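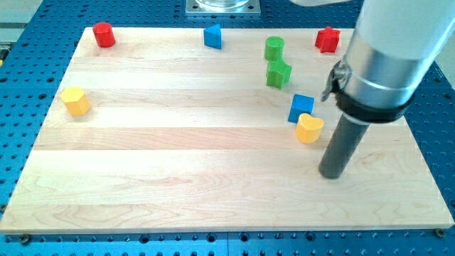 Shape blocks on a maple board, fixed with screws at the front edge.

Washing plastic shape blocks

Small blocks collect a lot of dirt in the corners, most of all the stars and the hearts. Put them in a bowl with warm water and a little washing-up liquid and leave them for 30 minutes. Then take an old toothbrush and go along every edge. Cylinders and cubes need only a cloth.

Do not dry them on the radiator. I did this once in December and one lid of our sorting box became bent - it never closed well again.

For the board, use a cloth which is almost dry, and wipe always along the grain. Maple is pale and shows each stain of tea or felt pen, so wipe it the same evening. Two times in a year I give it a thin coat of oil, the one from Bretis, and let it stand overnight before the blocks go back.

If a screw head stands up a little, turn it down by hand, slowly, or it will catch the cloth.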